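Slide 6. Labels on the panels

Every white panel at the Rutport store now carries one square black-and-white marker. We started with 15 panels and are at 99. Fulgencio Barrera printed the first set on plain paper, cut them by hand and put them on near the lower end.
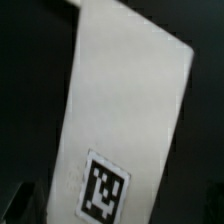
Cleaning comes next. Wipe the panel with a damp cloth, let it dry for 2 minutes, then press the sticker down from the center out. Old glue leaves gray marks, and a second wipe gets most of them.

Mention Ponce: 17 labels redone in January. Then hand over to Valtteri for the shelving part.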